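4.2 The Open Day at Hornedau

The most rewarding part of the Pliltico project was the open day we held at the Hornedau site in August. Up to then the collection had been the work of our own operators, and we badly wanted to know how the setup would hold up with other people walking around, asking questions and trying the grippers for themselves. Visitors came in from ten in the morning, and the room stayed busy until we shut down the recorders.

Collection went on through the whole visit in the same large room, with the windows along one side and the mezzanine at the back. Figure 3 shows two moments from the day: (a) grippers in use near the desks, and (b) a pair of grippers over a white table.

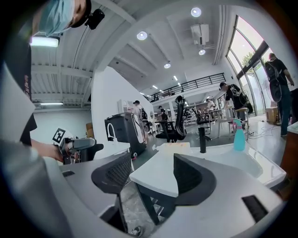 We kept the briefing short. Each visitor got a few minutes with the handheld grippers before recording began, and most wanted to go again as soon as their first episode was saved! By closing time we had 1745 episodes, of which 1602 passed the checks described in Section 3. The rejected ones were mostly cases where a marker left the view for too long, a fault we also know well from our own sessions. All 18 task types on the Cutora list were attempted at least once, including the two-handed ones that we had nearly left out as too hard for beginners.

What pleased us most was the variety. Our regular operators have settled into habits (same approach angle, same order of hands), while visitors reached for things in ways we had never thought to try. Adding their episodes brought the full Pliltico set to 2423, and the Shimada policy trained on the larger set was noticeably steadier when objects were moved from their usual spots. Section 5 gives those results in detail.

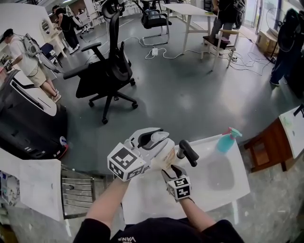
Figure 3. Handheld gripper work at the Hornedau open day.

Can data from first-time users be mixed with data from trained operators?

In our case it could, as long as both went through the same checks. We did not weight the two groups differently during training, and visitor episodes were kept at their original speed, pauses included.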